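Narrow fingers or wide fingers for picking up clothes?

Posted by benchside_k in Grippers and end tools

Hello all. I have a two-arm setup with parallel grippers and I try to choose between two sets of fingers for cloth. One set is the Skirik narrow type, which tapers to the tip. The other is the Aitken wide pad with rubber. I made 40 picks with each, always from a crumpled start. The narrow set takes a fold very well, but on thick places such as a waistband it often holds only the top layer. The wide set is stronger but it pushes the cloth away before it closes.

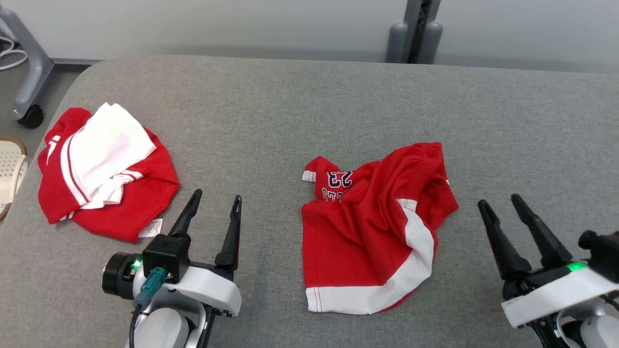 Narrow fingers on both arms, red shorts in the middle.

My surface is padded, so I can press down a little. Is it better to stay with narrow fingers and change the approach angle, or to buy something between the two? The controller is Orura, and I can set the closing force from 20 to 200 in its own units. Until now I used 50 for everything.

Posted by tolvane

Stay with the narrow ones. I had the same trouble in April and the angle was most of it. If you come from straight above on a padded surface, both tips sink and the cloth goes flat between them. I tilt the wrist a little and let one finger touch first, then I close slowly. For the waistband, go across the ridges and not along them.

Please also look from the wrist camera before you decide anything. From the head camera a fold can seem high when it is only a colour change.

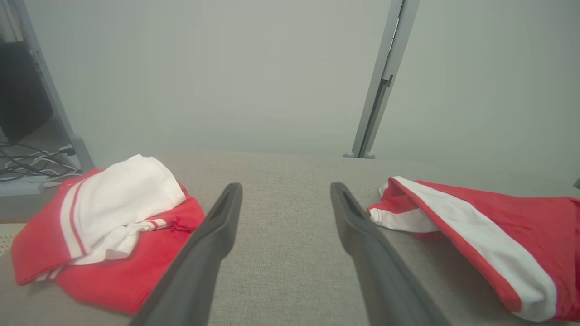 I would also not use one force for everything. Start low, close until the motor current rises, and only then go up. With your range I would try 20 for the first contact. If you compare the two sets again, put each garment back in a similar heap for both, otherwise you measure the heap more than the fingers.

Posted by mm_oddjob

wide pads are rubbish for cloth, sold mine. Clindura makes a medium one but I did not try it

Posted by benchside_k

Thank you both. I will repeat the narrow set with the tilt and the lower force first, and write the numbers in this thread. Tolvane, do you tilt both arms or only the one which picks?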